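The arm at the end of the packing table

At Pletlow the returns room is on the ground floor, behind the loading door. Parcels come back there from customers: clothes, small toys, things for the house. Everything has to be taken out, looked at, sorted and either sent back to the shelves or put aside. Since August the room has had a robot arm, which runs with a program called Netevus. I spoke with the woman who leads the early shift. She has worked in returns for 18 years and asked me to leave her name out.

"When they told us, I did not sleep well for two nights," she says. "I thought, now they need only one of us, and it will be the youngest."

It did not happen in this way. The team is the same size as before, but the work is divided differently. The arm takes single pieces from the table and moves them to their place. The people open the parcels, check for damage and decide what can be sold again.

"Deciding was always the interesting part, but we had no time for it. You had a pile in front of you and you wanted it to be gone. Now I can hold a thing under the lamp and really look."

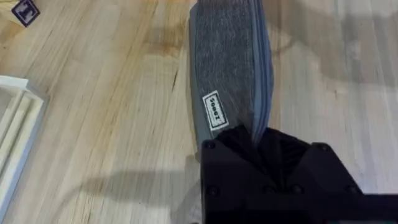

The gripper holding a grey fabric piece by its narrow end.

Soft things were the most difficult in the beginning, she tells me. A wooden block has the same shape each time, while fabric folds and slides. In the first weeks the arm dropped a lot of it, and somebody had to stand beside the table and pick it up from the floor.

"I was angry then. I said to the engineer from Kuver, you have given me a child to look after. He laughed, but he came back the next morning and changed the settings with us, at the table. This was the right way to do it."

On a good day the room now handles 397 returned pieces. Before the arm it was 245. I ask if the higher number brings more pressure.

She thinks for some time before she answers. "Yes, a little. The arm has one speed and it does not get tired after lunch. In the first month I tried to keep up with it, and my shoulders hurt more than before. Then we agreed that the arm waits for us. If there is nothing on the table, it stands still, and no one gets a bad word for that."

The agreement is written down and hangs beside the door. The works council at Pollock, the parent company, wanted the same text for its own warehouse.

What does she miss? "The talking. We used to stand across from each other, and now the arm is in between. So we have moved the coffee break earlier and we make it together."

She is learning to change the programs herself. The course is in English, and she does the exercises at home in the evening.

May 12, 2021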